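4.3 Loss of grip during repeated striking

The striking task was the only one of the set in which the arm had to hold a tool and hit something with it. The robot picks up the light blue toy, brings it over a pop-up game with coloured buttons, and presses or strikes a button that the operator names. Figure 6 gives two views of the work, one from chest height and one from the head camera.
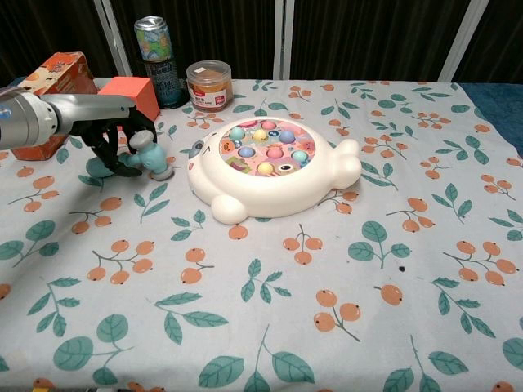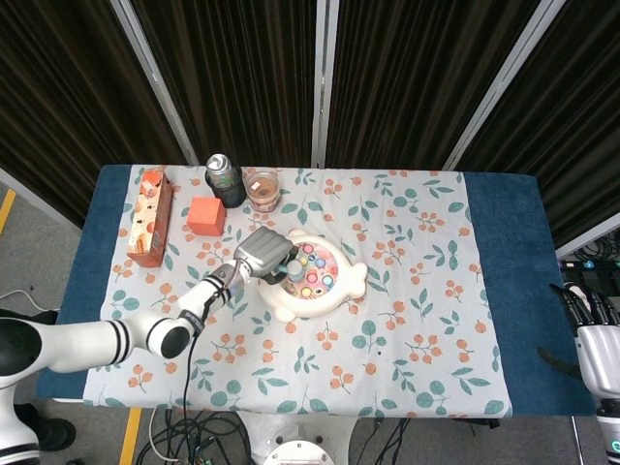
Figure 6. The striking task on the patterned cloth, with the hand holding the light blue toy near the button game. The two views are from the same session.

4.3.1 What went wrong

We ran 371 trials on the Orkstead bench. In 224 of them the robot completed the full sequence of strikes without help. In 100 of the others the toy turned in the fingers far enough that the next strike missed the named button. The rest ended for reasons dealt with in Section 4.4, mostly planning timeouts and one long network outage that spoiled most of an afternoon.

The turning was slow and hard to spot from the operator's chair. Each contact pushed the head of the toy a little way round the axis of the handle. The controller, Katora, works out the position of the striking face from the wrist pose and a fixed offset measured at the moment of grasp. It does not update that offset later. After several strikes the real striking face and the calculated one had moved apart, and the arm went on aiming with full confidence at a point beside the button.

A miss alone would have been a nuisance and no more. The trouble came from the way Katora checks for contact. A strike is counted as made when the force along the approach direction passes a threshold. When the toy missed the button it met either the rigid shell of the game or the cloth, and in the second case the force rose late. The controller read the delay as a button that had not yet gone down and kept pushing. On the worst run the knuckles of the hand reached the table before the threshold was passed. The arm then stopped on a joint torque limit, with the fingers still closed.

4.3.2 The stop that did not release

The torque stop is meant to do two things: halt the arm and open the hand. It halted the arm every time. The hand opened only when the finger controller was idle at the instant of the stop. If a grip command was still in progress, the open command was placed behind it in the queue and dropped when the queue was cleared. Thongchai Phromma found this by reading the logs from the worst run, where the open command appears with a valid time stamp and no reply.

We had tested the stop in May and passed it. All the tests used a hand that had already finished closing, so the queue was empty and the fault could not show itself. The test sheet had no line for a stop during an active grip. It has one now.

No person was hurt and the arm was not damaged. One finger cover had to be replaced. Our site rule had been that an operator could step inside the taped line once the arm had halted, in order to take the tool out of the hand. With the fingers still under power this rule was unsafe, and we withdrew it the same day.

4.3.3 Changes made

The open command now goes to the hand on a separate channel, ahead of anything in the queue. Operators must also cut hand power at the wall switch before reaching in, whatever the screen says.

Travel below the expected height of the button is limited in software. If the threshold has not been passed by then, the strike is marked as failed and the arm withdraws. We set this limit by hand for each toy, and it would need setting again for a table of a different height.

For the turning itself we tried two remedies. Gheorghița Buzatu wrote a routine that lifts the toy after every third strike and measures the angle of the head again with the head camera. The second remedy was a higher grip force. In 25 further trials with both in place there was one miss and no torque stop. We did not separate the two effects, and the higher force wore the fingertips faster than we would like. The Flevesik fingertip pads, which are softer, arrived too late to be included.

4.4 Planning timeouts

The remaining failures had little to do with the hand. Most were timeouts in the approach phase, when the planner could not find a path to the grasp pose within its time limit and gave up before the arm had moved.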